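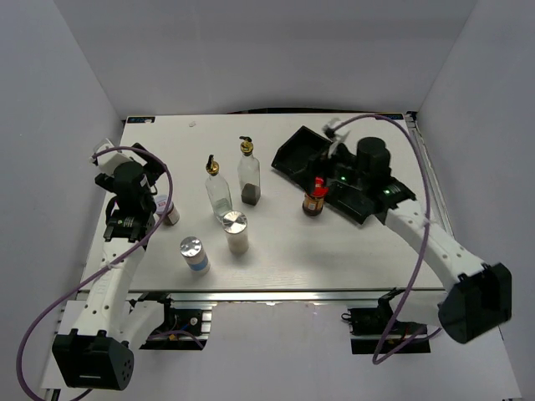 Condiment bottles and jars on a white tabletop with white side and rear panels.

Catering supplies > Table service > Condiment bottles and jars

Fellis mixed condiment set

Supplied by Parsons of Dromton. Refillable bottles and jars for counter and table use. Bottle capacity 300 ml. Caps and lids are sold separately in packs of 10.

Maximum filling temperature is 80 °C. Allow hot sauces to cool below this before filling. Leave 2 cm clear beneath the neck. Wash by hand before first use and dry upright with the cap off. Lids from the older Inulville range do not fit the current jars; check the mark on the base before ordering spares.

Stock last revised June 2025. Orders for mixed cartons go through the Dromton counter.

Comments

Marjorie Birkett: Are the caps the same thread as the ones sold in April? I have most of a pack left.

Parsons counter: Same thread, yes. The seal is slightly thicker.

kitchen_stores: Jars stack fine with the lids on. Labels came off after nearly 10 washes, so we write on the lids now.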